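Cups, a rack and my small war with the crumbs

Last week I wrote that I will finally put in order the corner where we drink tea and coffee, and several readers asked me how it is going. It is going slowly. I am a person who must think for a long time about where a cup should live.

In our old apartment all the cups were standing in a cupboard, one inside the other, and each time I wanted the one at the bottom I had to take out the whole tower. When we moved to Sadanach I promised myself that there will be no more towers. So I started to read about racks. I can tell you that it is possible to read about racks for a whole evening and to go to bed knowing less than before.

What I wanted was simple. The cups should stand upside down, so that no dust comes in. They should stand in one row, so that I can take any of them without moving its neighbor. And the rack should be light enough to lift with one hand when I wipe the table. 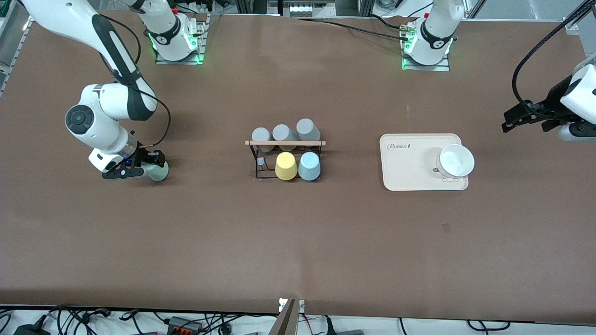

Written by the keeper of this blog
Home organizer by hobby, translator by profession

A black wire rack with a light wooden dowel on top is the kind I like the most now. Wire does not hide anything, and you can see at once if there is something under it. The gray cups look calm on it too. I was always buying cups in many colors, and I still love them, but together they made my corner look like a market stall. Now I keep the gray ones for every day and allow myself a mint green one for the afternoon tea.

I first ordered a different rack from a shop called Skonton. It was 400 millimeters long, and I did not measure before I ordered, which was my own mistake. It took so much of the table that there was no place for the tray. I sent it back on Wednesday and they were very polite about it.

The tray is important for me. Before, I put the spoons and the sugar directly on the table, and everything traveled. With a tray I carry everything away in one move, wipe, and put it back. A bowl can stay next to it for small things, like tea bags or a lemon.

Now about the wiping. I believed for years that a light surface is the easiest to keep clean, and a dark one is for brave people. I am not so sure anymore.

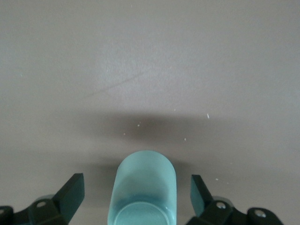 Small white specks are the worst on gray. From the chair I see nothing and I am satisfied, and then I bend down to pick up my cup and there they are. A dry cloth only pushes them to another place. I do it now in 2 steps: first a soft brush, then a cloth which is a little damp, always moving toward me and never in circles. For thin marks I try a drop of dish soap and warm water and I do not rub hard. If the mark stays, it stays. A table is for using.

My next task is the shelf above, where I have a box from Balogh full of lids that belong to nothing. I will go through it this weekend, and I will try to be strict. If someone knows a good way to store round lids, please write it in the comments.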